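Planning a floor-washing robot for narrow wet rooms: budget check

mop_ledger
We're budgeting for 2 washing robots for a guesthouse refit. Bathrooms are long and narrow, with the fixtures along one wall. The Hofstetter quote is 2,000 per unit with dock. The Risto is 1,000 but has no dock and needs manual filling. Before ordering I want to test the layout in simulation. Is the license worth it? Clustetti quoted 778 for the year.

gridsize9
At that price, yes. It is less than one wrong unit. Build the worst room you have and run the coverage planner with each chassis width.

valve_tork
Disagree. A tape measure and a cardboard disc cut to the chassis diameter will tell you if it fits between the tub and the wall. Put the 778 toward spare pads and a second battery.

gridsize9
A disc gives you clearance. It doesn't give you run time or missed area, and run time is what decides between one unit and two.

valve_tork
Run time in simulation depends on a slip model for wet tile. Pustia publishes one, Clustetti doesn't. I would not sign a purchase order on it.

mop_ledger
Trial license is running. Test room is below: two tubs and a toilet on the left, doorway on the right near the far end. I left a jerry can on the floor by the first tub as an unmapped obstacle. 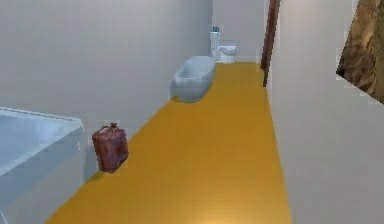 Questions still open before April

1. Dock location. Neither layout has a place for it inside the room, so it goes in the hall and adds travel time.

2. Edge cleaning at the oval tub. A round chassis will leave a strip along the curve. How wide?

gridsize9
Depends on the side brush. Ask Hofstetter for the reach in writing.

valve_tork
And budget about an hour of hand mopping a week regardless.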